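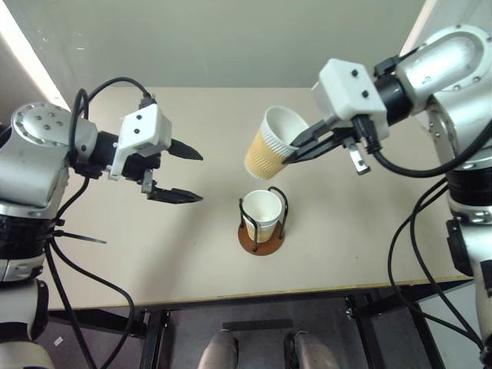

Two paper cups, one held over the table and the other upright in its holder.

Hi Musa,

August was a good month for the tasting project, so I'll start with the part you'll like. We have a working recipe for the ginger cordial! Gemard have signed off on it and the first proper batch of 600 bottles is booked in with the bottling people at Abella. I know the last report was mostly me complaining about sugar, so thank you for sticking with it.

The tastings themselves went better than I'd hoped. We ran 4 of them, two at the library, one at the farmers market and one at the senior center on Drendero Street, and between them we got 200 filled-in cards back. The senior center crowd were by far the toughest (one lady wrote "cough medicine" and underlined it twice) but also the most useful. They were the ones who said the old version hit you with ginger first and then just tasted like syrup. So we cut the sugar, steeped the ginger longer and added lemon peel right at the end - and the cards got a lot friendlier after that.

The hibiscus one is still not there. People love the color, and then they take a sip and go quiet. I've tried it with orange, with cinnamon and with a bit of apple juice, and the apple was the best of them, but it goes cloudy if it sits overnight. Drinateck have offered to let me use their filter for an afternoon and I'd like to try that before we give up on it. If it still looks like pond water in the bottle I'll drop it and put the time into the mint.

Money next. We're a little under on ingredients and over on labels. The printer had to redo the first run when we changed the serving line from "mix with water" to "mix one part with four parts water", which was my mistake for sending the file too early. I've moved some of what was left in the travel line to cover it, and the full sheet is attached. I don't need anything extra from you this quarter, but I would like to carry the unspent ingredients money forward if the rules allow it. Could you let me know?

One thing is running late. The shelf-life test was meant to be finished by now, and we're 3 weeks behind on it. The lab wanted fresh samples made with the new recipe, so the clock started over. It does mean the shops won't get their date stamps until the results come in, and I've warned them all. The corner store was very nice about it.

Next up is the Abella bottling, the filter afternoon and another tasting at the library, with mint on the table this time. Come along if you're free - I'll save you a card!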